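Harsh Sachdeva
1/ I moved to a smaller apartment in June and decided to finally learn how to take care of clothes. In my family my mother did it, then the dry cleaner did it. I am writing my notes in this thread, maybe they help somebody.

2/ First, the water. I always washed at 60 degrees, as I was taught. Dark blue things became gray-blue very quickly. Now I wash them cold, inside out, and the color stays much longer.

3/ I had 23 shirts. I wore maybe a third of them. The rest went to the Hrytsenko secondhand shop near the station. They pay little but they take everything that is clean.

4/ Detergent: I was using two full caps for each load. The woman at Prekside laundry told me half a cap is enough for our soft water. My towels are less stiff now.

5/ Do not use fabric softener on sports clothes. I ruined a good running top like this. It stopped taking the sweat and I could not repair it.

6/ Folding. I do not own an ironing board, so I fold on the floor, on the rug. Sleeves to the back, then in half, then in half again. Knitted things I never hang, the shoulders grow "ears."
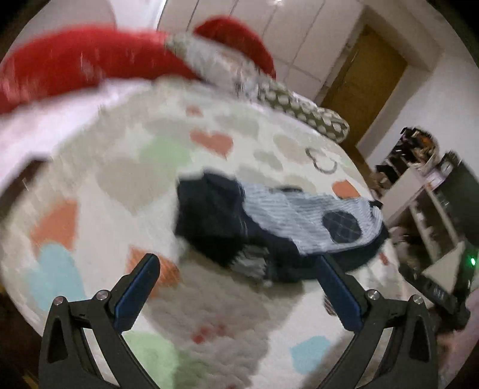 Navy and light blue, folded, on the round white rug.

7/ Next I want to learn to darn socks. I bought wool thread and one big needle. If you know a good book for beginners, please write it in the replies. Videos are too fast for me.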